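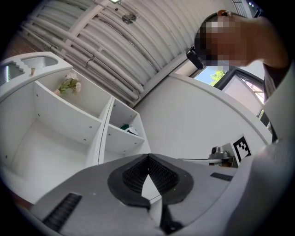 Pink and white flowers brighten one of the compartments in the white shelving unit at Andcombe.

Andcombe opens its brick-walled room for a day of sorting
February 26, 2022

Anyone who has ever put off clearing a shelf would have enjoyed Saturday at Andcombe, where the big white shelving unit got a proper going-over and a lot of small things finally got a place to live.

The sorting day is a new idea from Clifford Dhillon, who looks after the building on Tseng Street. He had been planning it since November, when the last of the boxes from the old Grarkance rooms came over and were stacked wherever there was space.

"I love an open shelf," Dhillon said. "You put something on it and everybody can find it. You don't need a label, you don't need a key, and you can see right away what you have too much of."

The rules were simple and rather fun. Everything came off the shelves first, and only things that had been used in the past year could go back. The rest went into bags and boxes, either for the Zornbridge swap table or for the trash. By lunchtime the group had been through roughly 340 items, from pegs and little packages to odds and ends that had sat in drawers for years.

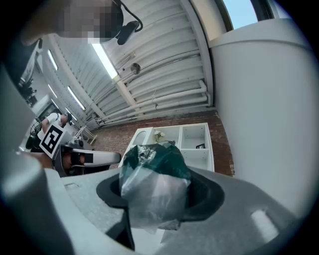
The room at Andcombe, with its red brick wall and white cubby shelves under the strip lights.

The room itself is a big part of the appeal. It has a red brick wall at the back, a white ribbed ceiling and a window that lets in the blue sky on a good day - a cheerful place to spend a few hours, even with a bag of trash in one hand. Dhillon would like to keep the shelves no more than half full from now on so there is always room for the next project.

Flowers were the one thing everyone agreed should stay. They are artificial, so they need no water, and the pale pink and white blossoms look lovely against the plain white compartments. A small white flower decoration on top of the unit has plenty of fans too!

The swap table at Zornbridge is already looking good. It has 125 items from the sorting day, all clean and ready to take home, and visitors can pick up as many as 4 each without bringing anything in return. Small storage boxes and craft supplies are going first.

A second session is being planned for the cabinets in the hallway, which are deeper and a good deal fuller than the shelves. People who want to help can leave their name at the Andcombe front desk. Bring gloves and a couple of sturdy bags - coffee is provided.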